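Dolura has closed its lunch service for good, and I went on the last Friday to have the bean stew one more time. They are keeping the evenings, Wednesday to Saturday, with a shorter menu and a higher price. I understand it. A weekday lunch in Stundton was never going to fill that room, even with the office people from across the bridge.

I have been eating there since it opened. In the first months the menu changed every day and was written on a sheet of paper by the till, and if you came after half past one you took what was left. I liked that. Later they printed proper menus and the cooking got steadier. The bread was always good. The coffee never was.

The stew came as it always has, in the brown dish, with too much parsley. White beans, a bit of smoked pork, greens, and the green oil on top. I had two slices of bread with it and a small glass of the house red, and the bill came to 16 pounds. The set dinner will be more than twice that, so I expect I'll go for birthdays.

What I will miss is having somewhere to sit on my own in the middle of the day without feeling I was holding up a table. Arruda is nearer to me, but it is loud and the tables are tiny. Their fish is very good, mind you, and in September they had grilled sardines on for a couple of weeks that I'd happily have again. Herkero does a sandwich with roast peppers that is better than it sounds, but you have to eat it standing up or take it to the park.

I have tried to make the stew at home. My version for two people uses 200 grams of dried beans, soaked overnight, and 6 cloves of garlic left whole. It takes most of an afternoon and it comes out thinner than theirs. I think they crush some of the beans and stir them back in near the end. Next time I'll do that and leave the pork out until the last hour.
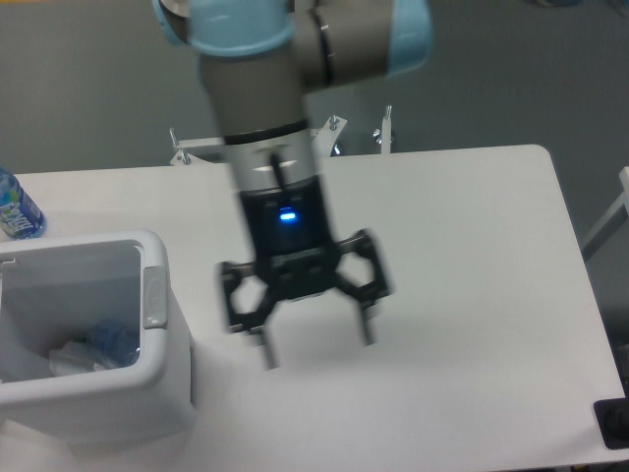 Stundton, 22/10/2023

I made it again this morning with the crushed beans, and the broth is much closer. It still wants salt. I put the pork in late as planned and it kept its shape, though it gave less flavour to the pot, so I may split it and put half in at the start.

The green oil I can't get right at all. Mine goes dull within the hour. If anyone knows how they do it at Dolura, please leave a comment.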